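Rupert Sutter
@rupertsutter

May 12, 2021

1/ I have finally started on the cable box. It has come with me through two house moves and I'd stopped opening it. Thread, mostly so that I finish the job.

2/ The box is an old Grudley crate, the 15 litre one. The lid hasn't shut since last June. Everything in it was one lump, so the first evening went on pulling it apart and nothing else.

3/ Rule for keeping: if I can name the thing it plugs into and I still own that thing, it stays. If I can only name the thing, it goes in the bag for the tip. Most of the old phone leads went that way.

4/ Coil each one loosely, about the width of your hand, and tie it at one side. I used to wind them tight round my fingers and they went stiff at the ends. Leave the plugs where you can see them.

5/ Then spread them out on a table before putting anything away. It's much easier to tell them apart lying flat. I've gone with mesh pouches, one pinkish-red and one yellow, and the red desk lamp is there for reading the small print on plugs.

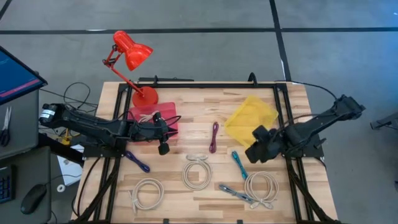
6/ What goes in which pouch. Pinkish-red is for charging. Yellow is for anything that carries data or sound. Emiliano Cortés suggested sorting by length, which I tried for one evening and gave up on.

7/ The pouches are Pandau, 56p each if you buy the big pack. You can see through the mesh well enough to know what you've got without tipping it out. The zips are a bit thin. I wouldn't put a heavy power brick in one.

8/ Ties: I had a roll of Drulby hook and loop tape in the drawer and cut it into 15 cm strips. That's long enough for an extension lead. For thin cables I go round twice. Wire ties off bread bags work too but they catch on the mesh.

9/ Labels are the part I keep putting off. Masking tape folded over near the plug, written on in biro before you stick it down. Pencil rubs off. I have done the printer lead and the camera lead so far.

10/ Someone asked about the long extension leads. They're not going in pouches, they hang on a hook in the cupboard under the stairs.

11/ Still to do: the adaptors, and a black lead with a square end that I can't place. It might be from the old Boychuk radio. If you had one of those, let me know what the plug looked like.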